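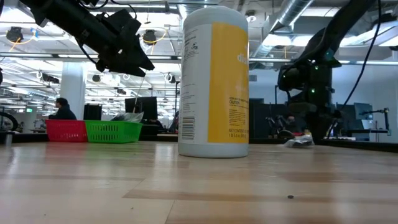
Subject: Re: [bench-arms] Budget lines for second cell

On 5/23/20, the list member at Mutlow wrote:
> We have approval for one more two-arm bench and I am
> doing the estimate. Grippers from Adugna are quoted at
> 3230 the pair. Do people budget for spare fingers and
> cabling up front, or put them through as consumables?
> Also, is the Virnudis mount worth the extra over a
> plain plate?

Up front, if your finance office works like ours. Consumables over a set limit need a fresh requisition here, and the last one held up a bench until October.

For the Walier cell we carried these as separate lines:

Spare finger set, one per arm: 1143
Cable set and strain relief: 106
Mounts, two: 1393

All in dollars, before tax and freight. Freight was quoted separately and I would not guess at yours.

On the mount: the plain plate is adequate if the arm stays put. We re-space ours between tasks, and re-levelling a plain plate takes most of a morning. Labour isn't in the equipment budget, so the saving looks better on paper than it is.

Check also whether the Adugna price includes the wrist adaptor. Our first quote left it off.

Allow a small line for test objects too. Ordinary grocery-store canisters and tubs are fine, but buy several of each, as labels change without notice.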